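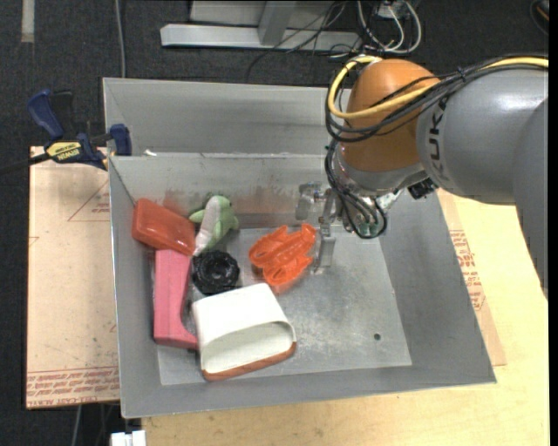
# Chapter 3
## Planting the Clue

A mystery reader agrees to be fooled, but only on fair terms. Everything needed to name the guilty person must be on the page before the detective names them. This chapter covers how writers put that information in plain view and still keep it from being noticed too soon.

We will work mostly with one short novel, *The Skundusari Bell* by Leonilde Salgado. It is a small-town mystery of 291 pages. A choir director named Amen is found dead in the church hall on a Thursday, and the organist, Mkhize, begins asking questions when the sheriff loses interest. You should read the first six chapters before going on.

### Where the clue sits

Salgado gives away her killer on page 14. Mkhize is setting out hymnals and hears the bell ring twice. A neighbor complains about the noise, an argument starts over parking, and the scene ends. Most readers remember the parking. The second ring matters, because the bell rope was supposed to be locked up after the first.

Three things about this passage are worth marking in your copy:

- The clue comes in the middle of a paragraph.
- A louder event follows it at once.
- Mkhize has no reason to think about it yet, so the narration doesn't either.

Aurora Bragança, who edited the novel, wrote in her notes to Salgado that the first draft gave the bell its own paragraph. "Every reader stopped there," she wrote. "Put it back in the crowd." The revised scene runs 535 words, and the bell takes up nine of them.

### Terms used in this chapter

**Plant:** the first appearance of a fact that will matter later.

**Cover:** the action or talk that draws attention away from a plant.

**Payoff:** the point at which the reader learns what the plant meant.

A plant without a payoff is a loose end. A payoff without a plant is a cheat, and readers of church-hall and village mysteries are quick to complain about it.

### Before you read on

Write a scene of no more than 900 words in which two people clean out a kitchen after a funeral. Include one plant and its cover. Trade scenes with a classmate and underline what you think the plant is. Keep your draft, as you will write its payoff in Chapter 4.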